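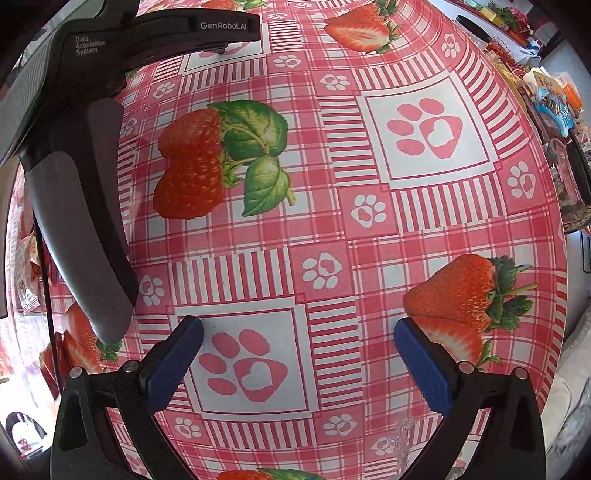
How long should visitors get with a hand-held gripper at an open day?

Give each person three minutes at the table, with one minute of watching before that and a free try at the end if the line is short. Children under eight usually want a little less time on the task and a lot more time just squeezing the thing.

Setting up a hands-on gripper table
Last updated 2 September 2022

We run a table like this every time Favside opens its doors, and it is still the part of the day I look forward to most. People come in thinking robots are something you watch from behind a rope, and then they're holding the end of one in their own hand, trying to pick up a teaspoon and laughing because it's so much harder than it looks! These are the notes we hand to anyone who wants to do the same in their own building. Drollholm Middle School used them last November with a single gripper and a borrowed table, and it went beautifully.

What you need

- One hand-held gripper that works, and a second one if you can get it
- A big table you can reach from at least two sides
- A patterned cloth, ideally one with large, clear pictures on it
- A tray of objects (list further down)
- A laptop on its own stand, well away from the tray
- Tape for the cables
- A timer people can hear

Pick your cloth first

We tried plain gray felt for a long time and visitors were forever asking where to put things. A cloth printed with fruit gives you instant directions. "Take the spoon from the raspberries and set it down on the strawberry" makes sense to a five-year-old and to her grandfather. With paw prints on the same cloth you have even more targets, and the big ones with a heart in the middle make a fine home base for the start of every turn.

Pull it smooth before you begin and check it again at lunch. Stripes and checks are handy here, as a crooked line shows up right away.

Before the doors open

1. Clear the working area and push everything else to the sides. Bags and snacks can live beyond the edge of the table, just keep them out of arm's reach of whoever is trying.

2. Open the jaws all the way and look at the joints. You want the two sides to move evenly. Open and close ten times, slowly, listening as you go.

3. Wipe the finger pads with a dry cloth. If a pad is turned at an odd angle compared with its partner, straighten it now.

4. Run every cable down behind the table leg and tape it to the floor.

5. Make a short test recording and play it back from beginning to end. Please don't skip the playing back part. At Fleltcombe we filled a whole morning with recordings and learned at noon that they had all been saved with the wrong settings. 327 clips, and not one we could use.

6. Put the gripper down at home base, jaws open, ready for the first person.

Running a turn

Start by doing the task yourself, once, without talking. Patricio Quezada taught me this and I resisted it for ages (I like talking), but he's right. People's eyes go straight to the fingers when your mouth is shut.

Then hand it over. Let the visitor squeeze a few times in the air before going anywhere near an object. Stand beside them and keep your own hands behind your back. You'll want so badly to help! Give them two failed tries before you say a word, and then say one thing only, such as "come in lower" or "open wider."

The order that works best for us:

First, a block of foam. Easy to grip, hard to hurt, everybody gets it.

Second, a plastic cup, taken by the rim. This is where they find out about angle.

Third, a teaspoon lying flat. Expect groans. A thin handle on a flat cloth is hard, and the trick is to bring both pads down until they just brush the fabric and then close.

Last, something folded, like a washcloth. We ask people to lift it by one corner and lay it over a berry. Adults get very competitive about this one.

When the timer goes, finish the move in progress and then swap. Cutting someone off in mid-lift feels mean.

Showing the recording

If you have a screen, play a visitor's turn back for them. I love this bit. They see what the gripper saw, close up, with the fingers reaching in from the bottom, and they start talking about it without any prompting. "Oh, I was too high." "I should have turned my wrist." You can then explain that recordings of people doing ordinary tasks are one of the ways robots are taught to do them, and by that time they already half know it.

Ask before you record, every time, and ask the parent as well as the child. Nahuel Benítez made us a one-page form that fits the whole thing in large type. We print 300 and keep the leftovers for next time.

If you have two grippers

Set them on neighboring sides of the table so the people holding them can see each other's hands. Let them work separately for a turn, then try a handoff: one holds the cup, the other takes it, and the first may only let go when the second says "got it." Keep the tools themselves from bumping. We ask visitors to approach from the side instead of straight on, and to pause a hand's width away.

Things that go wrong

The gripper closes but the object slides out. Wipe the pads again, and check that the visitor is squeezing the whole way.

The cloth creeps. Clip it to the table edge on the far side, where no one is reaching.

The line gets long. Put the Riquelme puzzle box, or any other fiddly toy you own, at the waiting end with a pair of kitchen tongs. Half the line will be practicing before they reach you.

A visitor is nervous about breaking something. Give them the foam and go first again, slower this time.

Packing up

Copy the recordings to a second drive before anything is unplugged. Label them with the place and the session, coil the cables, wipe the pads one more time, and fold the cloth with the printed side in. Spare forms go in the lid of the case.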